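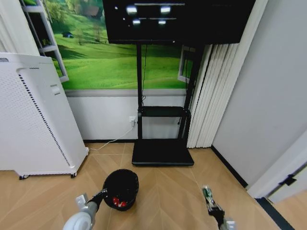

*The TV corner, wastebasket included.*

Our mural was the first thing I bought for this room, and it still does most of the work. Green hills, trees, a painted window. I ordered it from Prenside and it took 11 days to arrive. The rest of the corner came together slowly. The TV stand is black with a wide flat base, so it doesn't need a wall behind it, and I liked that because I wasn't going to drill through the hills.
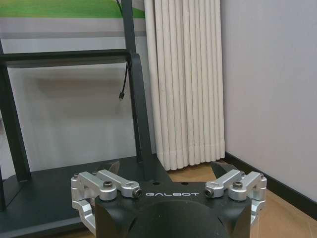 The herringbone floor shows every crumb, so I do this corner first. Trash out, then the vacuum under and behind the stand, then a dry cloth on the shelf between the posts. It takes me 20 minutes if I keep moving.

The one thing I'd still like to fix is the air purifier cable — white is fine against the wall, but it runs across the floor. Hesik sells a flat cord cover that I may try in September.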